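Textiles for Beginners, Unit 3: Knitted and Woven Structures
Course notes, G. Sadowski

Read this before the Sunday workshop. Bring 10 pins and a ruler.

1. Two ways to make cloth

Woven cloth uses two sets of yarn crossing at right angles. The lengthwise set is the warp, and the crosswise set is the weft. Knitted cloth is made of loops, each one pulled through the loop before it. Loops can change shape under tension, so most knits stretch much further than a plain weave made from the same yarn.

2. Surface texture

Ribs come from switching between knit and purl stitches along a row. The knit columns stand forward and the purl columns sink back. A waffle weave gets its small hollows from long floats of warp and weft around a plain center.
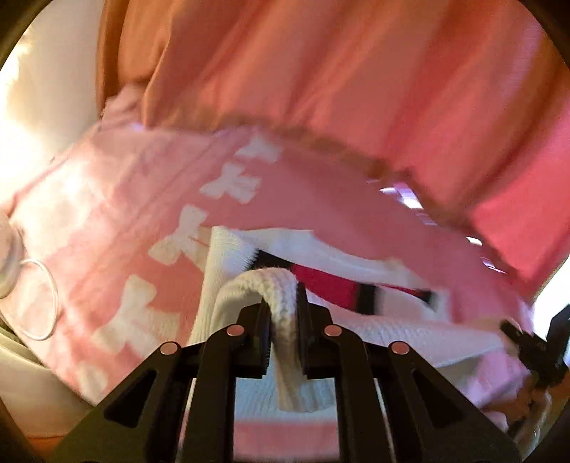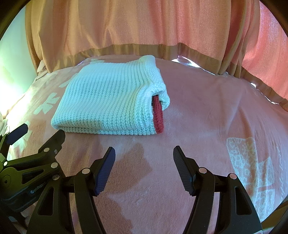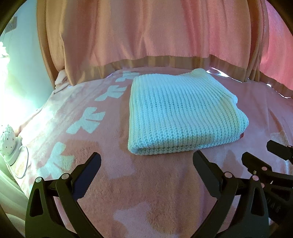 Waffle-weave towel; folded chunky knit, twice.

3. Gauge

Gauge is the number of stitches over a set width. Lay the sample flat and let it rest before you measure. Do not pull it straight. Measure in the middle, well away from the cast-on edge, where the stitches are often tighter. Write down stitches and rows separately.

4. Storage

Heavy knits should be folded. On a hanger, the weight of the cloth pulls the shoulder loops long, and they may not recover. Turn the folds now and then so a crease does not set.

Reading: Malinowski, course reader, chapter on loop structures. Swatch 705 from the Zawadzka set is on the side shelf. Sign it out before you take it home.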